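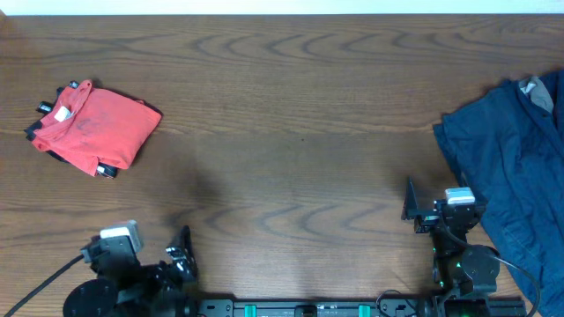
Second round of finger tests on the two-arm setup, this time with clothes. The Pumphrey fingers did well on blocks and cups last month, so I left them on and compared them against the wider Istent pads, same controller and same grip force limit for both.

The task is a single pick: close on a fold of cloth, lift, hold for a few seconds, put it down. I ran 94 picks with the Pumphrey set and stopped at 80 with the Istent pads when one of the screws backed out. Failures were 41 for the Istent and far fewer for the narrow fingers - I still have to go through the log and throw out the runs where the controller timed out.

Most of the Istent misses look the same. The pad lands flat on the fabric, pushes it along the table and closes on air. Thick seams and collars are fine with either. A single layer lying flat is where the narrow tip wins, as long as the approach angle is steep enough.

Cable routing on the right arm still needs work. The loop at the wrist has to be long enough for full rotation, and at that length it drags across whatever is lying on that side. Huw Gittins suggested a spring clip farther down the arm. I'll try that Tuesday, before swapping in the Roralari pads.

Firmware is build 264 on both arms, for anyone comparing numbers.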